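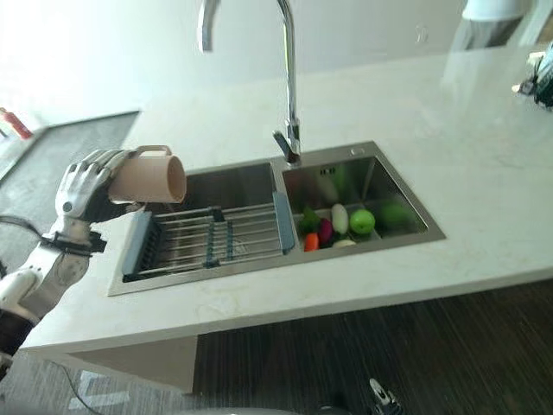 4. Use of the Two Basins

Figure 3. Double-basin sink with a roll-up rack laid across the larger basin and fruit and vegetable items (apparently artificial) in the smaller one. A mug is held on its side near the left edge of the larger basin, with the open rim toward the sink and the handle up.

4.1 Division of the sink

In the first part of the study we asked the members of 40 households in Plitau and Wemell what they consider to be the purpose of each basin. Most of them found the question strange. They answered that the sink is for washing, and only after we asked about the two sides separately did they begin to name different uses. In the diaries, on the contrary, the difference between the sides is very clear. Of 2,040 diary entries in which one basin was named, the greater part gives to each basin one regular task, and this task stays the same in the household from the first week to the last.

We call the basin where the dishes are put to drain the "dish side" and the other one the "food side". These names were not used by the participants. They said "the big one" and "the small one", or "mine" and "the children's", and one family in Wemell used the names of two lakes. We keep our own terms because the size of the basin does not always decide its use. When the basins are unequal, the dish side is usually the larger, as in Figure 3, but in several kitchens the smaller basin was preferred for dishes, since it was nearer to the cupboard.

4.2 The rack as a movable border

The roll-up rack was the object which changed the division most strongly. It consists of parallel metal rods with a plastic strip at each end, and it can be laid over a basin and later rolled and put away. In the arrangement shown in Figure 3 one end strip lies along the ridge between the two basins, so that the rods cover the larger basin and the smaller one stays open. This position was by far the most common in our material. We observed also racks laid across both basins, and racks placed on the counter with a towel below, but these positions were mostly kept for one day or two.

When a rack covers a basin, this basin has two levels. The upper level is the rods, where cups, lids and small plates are put. The lower level is the bottom of the basin, and it becomes difficult to reach. Participants knew this well. In the interviews they explained that before unrolling the rack they look if something was left below, and that a forgotten spoon can remain there until the evening. In three households the rack was never removed during the diary period, and the lower level was simply given up.

The rack also decides where the water goes. A drainer standing on the counter needs a tray, and the tray must be emptied. With the rack over the basin there is no tray, and the participants named this as the main reason why they bought it. The second reason was the free counter. We did not find that the counter stayed free. In most kitchens the place of the old drainer was taken within the study period by other objects, often by a bread box or a kettle.

4.3 Placing of mugs

Mugs were the most frequent single item in the entries for the dish side, and they are treated with less agreement than plates. Three ways of placing were described: rim down, rim up, and on the side. Rim down is considered correct by almost everybody, but it was also criticized, because a mug with a hollow foot keeps water in the foot when it is turned over. Rim up was used only for a short time, for example between two drinks. Laying the mug on its side was called "lazy" by one participant and "the only way that works" by her husband.

On a rack of rods the side position has a practical difficulty. The mug can roll, and what stops it is the handle. If the handle points up, as it does in Figure 3, it cannot do this, and the mug must be turned again or supported by a neighbor. Participants with many mugs did not notice the problem, because the mugs hold each other. It was mentioned mainly by people living alone. Plastic mugs were reported to move more easily than ceramic ones, and two participants preferred for this reason to hang them.

4.4 Food beside the dishes

The food side is used for washing vegetables and fruit, for thawing, and for a short storage between the shopping bag and the refrigerator. The last use surprised us. We counted 200 entries in which produce was put into the basin without being washed at once, and in 33 of them it was still there at the next meal. Leafy vegetables and carrots were the usual content, and larger round items were placed to the back where they do not block the drain.

The nearness of the two sides was not seen as a problem by most households. The ridge between the basins was trusted as a border although it is low, and some participants rinsed a cup over the food side if the faucet was already turned in this direction. A tall faucet standing between the basins can serve both of them, and it makes such crossing easy. Saqib Ansari, who coded the Plitau diaries, marked every crossing in which a dish passed over uncovered food, and he found it mostly in the morning entries, when two persons use the kitchen at the same time.

We compared this with the Durrani apartments, where the sinks have one basin only. There the produce was kept in a bowl, and the bowl was moved each time that somebody needed the water. Residents complained about the bowl but they did not lose vegetables in the sink. The same bowl was found in the older kitchens of the Wovik building, and these are treated together with the Durrani material in Section 5.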